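Re: [clasden-residents] Service charge on the Gilmartin flats

On 2023-10-31, Aurelia Văduva wrote:
> Has anyone else had the letter from Trukimell? They want another £150 per flat for the roof, on top of what we paid in March. I'm meant to be exchanging on number 29 soon and my buyer's solicitor has asked for the lot – accounts, minutes, insurance. Is it worth ordering the sellers' pack now or waiting?

Hi Aurelia,

Yes, ours came too, and I was cross enough to ring them before I'd taken my coat off! The woman I got was perfectly nice and said the £150 is an advance, so it should come off next year's bill. I've asked for that in writing. Nothing yet.

I'd order the pack now if I were you. When we sold the Rirkia Street flat it took 3 weeks to turn up, and then the insurance schedule was missing, so we had to ask all over again (and our buyers were getting very twitchy by then).

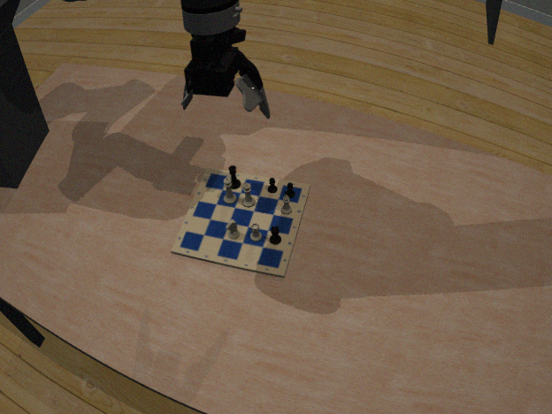

1 min read

The other thing to watch is the retention. Our buyer's solicitor wanted £3,000 held back until the year-end accounts were signed off, which seemed an awful lot for a two-bed. We got it down in the end, but only after a fair bit of grumbling – so ask yours early what they'd expect to see.

I've still got my copy of the March minutes if you want them. The roof quote is stapled to the back, second page a bit faint.

Rónán Hegarty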